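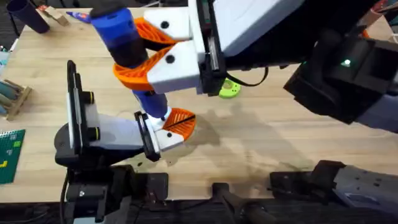 Curnow, April

BENCH AND LOOSE ITEMS CHECK, TABLE 6
Checked by: Kulap Bunnag
Second look: Darcy Chisholm
Time: Tuesday, before morning tea

1. Tabletop surface: OK
Love this top! Light timber, easy on the eyes, and dark bits and pieces show up against it straight away. Ran a bare palm along the grain both ways and didn't pick up a single splinter. Please keep using the soft cloth and not the green scourer.

2. Edges and corners: OK, one to watch
Near left corner has a slight burr underneath. Darcy gave it a light sand and it feels heaps better. Check again next round.

3. Legs and levelling: OK
No rock at all, even with a good lean on it. The new feet from Holst are brilliant and I'd happily see them on every table in the room.

4. Blue cylinder, black band round the middle: OK
Rounded dark cap at one end, white base at the other. Cap firm, band doesn't slide, no cracks where the lighter blue part narrows. Gorgeous colour, too, and you can find it from across the room (I tested this). Tagged 191 in the book.

5. Small lime-green item with dark spots: OK, with a note
Surface clean and nothing flaking off the spots. It's round enough to wander, so pop it in the tray at pack-up. Tagged 161.

6. Cables: ACTION
Nothing frayed and no bare copper, good work everyone. I'd still like the slack clipped back so a sleeve can't catch it. Darcy has the clips.

7. Clear floor behind the table: OK
Measured 900 mm at the tightest spot, which matches our room rule. Bags were on the hooks and the walkway looked terrific.

8. Lighting: OK
Both overhead tubes working. Plenty of light for close work right across the top.

9. Wipe-down and spray: ACTION
Illine spray bottle is nearly finished and the label has gone blurry. Refill it and write a fresh label in permanent marker.

10. Sign-off
Table 6 passed for use, items 6 and 9 to be closed by Darcy. Really pleased with how this one is being looked after!

K. Bunnag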